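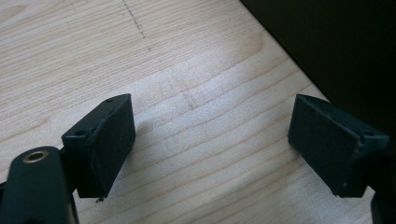

Trefor Prosser objected, when the outline went round, that a talk on a tea station should start with the tea and leave the table for the end. I have kept the table first. Spills and scratches decide where the tray goes.

**Surface**

- Pale wood, fine grain. Looks like a softwood, possibly pine or spruce; I have not had it identified, so do not state a species if asked.
- One faint short mark across the grain. Leave it. Sanding one spot changes the color around it.
- Dotted dark line, also across the grain. Could be pencil. Try a soft eraser before any cleaner.
- Wipe with the grain, damp cloth, then a dry one.

*Pause for questions on finishes. Refer oil questions to the Ploststead handout, page 3.*

**Tray**

The Braklow office goes through 400 bags a month. Before the change, all of them lived in their shipping cartons in a cupboard and people opened new cartons at random. The rule now is one tray on the table and one closed carton in reserve.
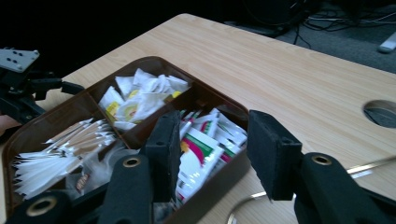
*Slide 12. Divided tray, three compartments, stocked.*

- Stand wrapped sachets on edge. They pack closely and the printed bands stay readable.
- Bags with strings go in parallel, tags all to one side. Tangled threads are the usual complaint at refill.
- The loose pile of white packets is the weak point. Crumpled packets take more room, and the labels end up facing every direction. Either stand them up or reduce the number put out.
- Stray packets of another kind go back to their own compartment at refill.

**Refill**

Empty one compartment at a time, wipe it, put the older stock in front. Do not top up over old bags. Braklow logged 1153 bags for the last quarter ending in December, slightly under the estimate.

*If short of time, skip to the Grurnura floor plan and take questions there.*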